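Teaching the arm by remote control

27 October 2020

The Skonex group spent most of August getting its remote-control setup to the point where anyone in the building could sit down and drive the simulated arm. That work is finished, and recording for the block-stacking task is under way.

The person at the desk holds a hand controller and watches the view from the wrist of the arm. Moving the controller moves the gripper, and squeezing the trigger closes the fingers. Every run is saved from start to finish, including the pauses and the second tries, and goes into the set that the Gredon learning code trains from. The target is 1000 runs. We have 166 so far. 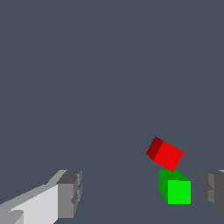
Stacking is harder to drive than it sounds. The wrist view has no depth to speak of, and with flat lighting and a plain gray surface there is little to judge distance by. Most new drivers let go of the red cube too early or at an angle. Several of them said it helped to stop above the green cube, level the wrist, and only then come down slowly.

We talked about throwing out the messy runs and decided to keep them, marked with a tag. The first model, trained on 100 clean runs, had no idea what to do once a cube was crooked. We would like the next one to have seen a few people deal with that.

Sessions last an hour, and there are 9 open slots left on the sign-up sheet outside the Okafor room. No experience is needed. The first ten minutes are practice and are not recorded. If you get motion sick from screens, let us know and we will turn on the fixed side view for you.

The real arm will be set up after the simulated set is done, using the same controller and the same two-cube task.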